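Clavura Workshop Notes
Household tasks

How to test whether a two-finger gripper can tidy a desktop

Vendors often describe desk tidying as a solved problem. It is solved for some objects and some layouts. The procedure below lets you find out which of yours fall inside that set before you spend money on an arm. It uses one woven organiser, one small pot plant and a pair of handheld grippers, and it can be run in an afternoon.

The task is short: move the organiser to a marked position, then put it back, without tipping it and without touching the plant. A person does it with little thought. For a machine it combines a flexible wall, an uneven weave, an off-centre load and a neighbour that must stay where it is. 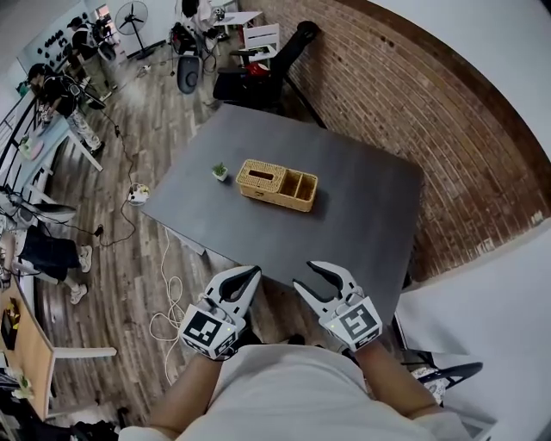

Reading time: 7 minutes

What you need

A plain table with clear space on the near side.
A woven organiser with a covered tissue compartment and open bins.
A small succulent in a square pot.
Two handheld grippers with printed markers on the body.
Masking tape and a kitchen scale.

Weigh the organiser as you intend to use it. Ours came to 738 g filled. Write the figure down, as an empty organiser gives a much easier result and the two should never share a table of scores.

Step 1. Set the layout

Put the organiser near the middle of the table and the plant to its left. Leave a gap wide enough for one open jaw. Tape the outline of both objects on the surface, then tape a second outline for the organiser's target position. Use tape that does not reflect the room lights.

Keep cables out of the area where the operator will stand.

Step 2. Check the markers

The square markers let the software work out where each gripper is. Hold each gripper over the table at the angles you expect to use and confirm that tracking holds. The usual failure is a steep wrist angle, where the marker turns edge-on to the camera. If tracking drops, change your stance first and the camera position second.

Step 3. Choose the grasp

There are two sensible grasps for an organiser of this type.

Wall grasp. One finger goes inside an open bin and the other outside. It is secure, but the weave bends and the far side sags.

Two-sided grasp. Each gripper takes one end. The load stays level, but both hands must move at the same speed, and a policy trained on the data has to learn that timing as well.

Avoid gripping at the tissue slot. The edge looks like a handle to most grasp planners and is seldom strong enough to be one.

Step 4. Record the handheld runs

Open both jaws fully before each approach. Close slowly until the pads meet the weave, pause, then lift by the width of a finger. Move to the target outline, lower, open, and withdraw straight up. Sideways withdrawal catches the weave and drags the organiser off its mark.

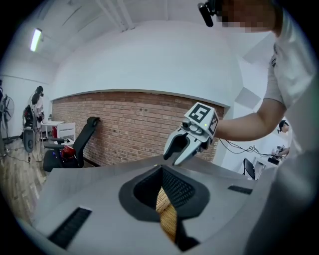

Clavura Workshop Notes
Written by the Handling Trials Editor

A camera on the gripper is useful for checking contact with woven material. Review its footage before you accept a run. Reject any run in which the fingers are hidden for the whole of the closing movement, even if the organiser arrived in the right place.

Step 5. Run the same task on the arm

Train on the accepted runs and repeat the task without a person holding the tools. We used the Flimon controller and the Curcombe planner with their default settings. Score each attempt as follows.

3 points: organiser within the target outline, plant not touched.
2 points: organiser over the line but upright, plant not touched.
0 points: organiser tipped or dropped, or plant touched.

Do not award a point for a good attempt. A tipped organiser has to be picked up by somebody, and that cost is the one you are trying to measure.

Step 6. Change one thing

Repeat with the organiser turned by a quarter, then with the bins empty, then with the plant moved to the other side. Change one of these at a time. In our July trials the quarter turn did the most damage, with the average score falling by around half. Moving the plant made little difference.

Reading the result

A high score on the taped layout shows that the arm can repeat a known move. It says little about a real desk, where the organiser will be half full and pushed against something. The quarter-turn score is the better guide. If it stays close to the first score, try a second object of similar size and a softer material. If it collapses, collect more handheld runs at mixed angles before altering the hardware.

The Nuttall score sheet has columns for all the variations above. Enter the filled weight in the first column and leave the notes column for slips in the weave.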